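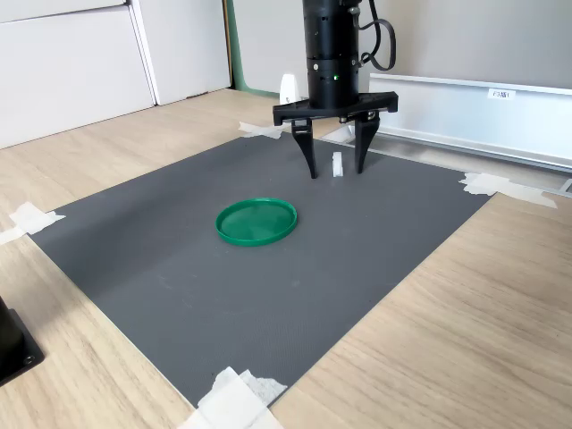

Quedé con Giang Lục un martes por la mañana en Rutholm, el taller donde da sus cursos de orden doméstico, y lo primero que me preguntó fue cuántas tapas sin bote tenía yo en casa. ¡Ni idea! Le dije que unas cuantas (mentí, tengo un cajón entero) y se echó a reír.

«Todo el mundo empieza por los armarios de ropa y yo siempre digo que no, que a la cocina, y dentro de la cocina, a las tapas», me contó mientras buscaba dónde dejar el abrigo. En octubre abrió Stestora, su pequeño servicio de orden a domicilio, y desde entonces ha visitado 30 cocinas. En una de ellas, me jura, había un armario solo para envases de helado.

Su método se llama Grumis y no tiene mucho misterio. Se saca todo, se pone una superficie lisa y oscura encima de la mesa y las piezas van pasando de una en una. «Sobre la madera clara se te pierde lo blanco, y si lo tienes todo amontonado no decides nada. En cambio pones una tapa sola ahí en medio y la miras, y ya sabes si la quieres o no». Le pregunté si de verdad hace falta el tapete. «Yo sin tapete no trabajo. Lo pego con cinta a la mesa y listo, que si no se me va moviendo toda la mañana».

Tiene además una norma de tres días: la tapa que no encuentra pareja espera tres días en un rincón de la encimera y después se va de casa. Yo protesté un poco, porque las redondas me sirven para un montón de cosas, y ahí me dio la razón. «Las redondas con borde, boca arriba, son platillos estupendos. Para tornillos, para botones, para las pastillas del lavavajillas... ¡esas las perdono casi siempre!».

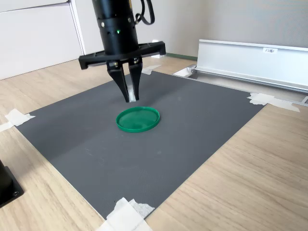
Una tapa verde sobre el tapete gris, en la mesa de Rutholm.

Hablamos también de dinero, que me daba curiosidad. Una cocina completa sale por 800 euros, con dos visitas, y Giang admite que hay quien se asusta. «Luego ven el cajón cerrar sin empujar y me llaman para el trastero».

Antes de irme le pregunté por su propia cocina. Se puso colorada. «Tengo una caja de Chow debajo del fregadero que no he abierto desde la mudanza. No me preguntes qué hay dentro».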